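Budget for a first gripper kit, what am I forgetting?

Posted by Mwajuma Rweyemamu in Buying and Planning

Our little group at Brornbridge finally got the okay to spend 3,000 dollars on hand-held grippers for collecting table clearing demos (yay!). Cumell wants 700 per unit and Istar is cheaper but won't quote spares. Do I buy four and blow nearly all of it, or two and keep money back? We'd be working mostly outside, on glass patio tables with mugs, bottles and so on.

Jeptoo Kaijage
Two, maybe three, and keep the rest. I bought four in September and one has hardly left its box, we just never had enough hands. What ate my budget was finger pads and storage. I went through 12 pads before summer was over, and shipping took 18 days each time, so order spares with the first batch! Also put a line in for props. Mugs, plates, coasters, a few bottles, it's all cheap stuff but you want variety. And ask Cumell if the mounting holes match your older fingers, mine didn't (grr).

kioko_fan
get the Kioko ones

Mwajuma Rweyemamu
Thanks Jeptoo, going with two plus a bag of pads. Adding a couple from the patio so you can see the kind of table I mean. 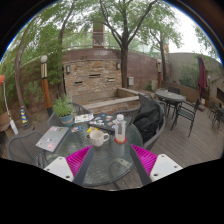
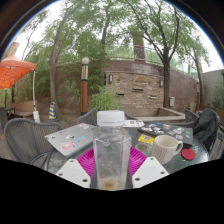 Clear bottle on the glass patio table, on a red coaster in the first and a magenta plate in the second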